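Ticket 198: power strip on the white table
Opened by: Yareli Nava
Status: open

Hi all! I love the new corner, and the yellow flowers cheer it up so much. One snag: my laptop charger cuts out whenever I bump the table. A different charger did the same in that outlet, so I'm looking hard at the strip. 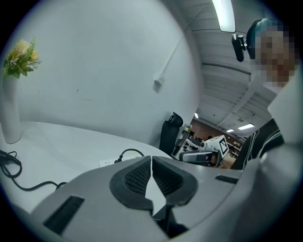 Can I keep using the strip until it gets swapped?
Please unplug it for now and use a wall outlet.

Renji Iwasaki, note 2: Great report, and thanks for trying a second charger! I've ordered a Nunard strip with 8 outlets. Please leave the old one on my desk with this ticket number on it.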